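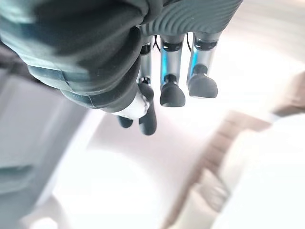 How many episodes are in the current release?
The current release has 565 episodes, each stored in its own folder with the video, the joint log and a one-line task label.

Plundeo – bedroom tidying set
Student project of the Flerkari robotics club. Version 6.

Contents
Recordings of a two-handed robot working with clothes and a basket in a furnished bedroom. Wrist and head views are saved separately and share one clock. Video runs at 20 frames per second. The index file has 2428 rows, one per labeled segment.

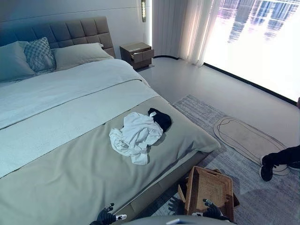
Segments are cut by hand. A segment starts when a hand begins to move toward an item and ends when the item is released or the attempt is dropped. Failed attempts are kept and marked "fail" in the last column of the index.

Known issues
Joint logs recorded before November use the old Astov finger order – run the remap script first. Some wrist video is overexposed near windows. Labels do not separate shirts from other tops.

Use
Course work and club entries for the Rusnák challenge. Train and test splits are by session; do not shuffle episodes across them. Report label errors in the club tracker with the episode number and the segment row.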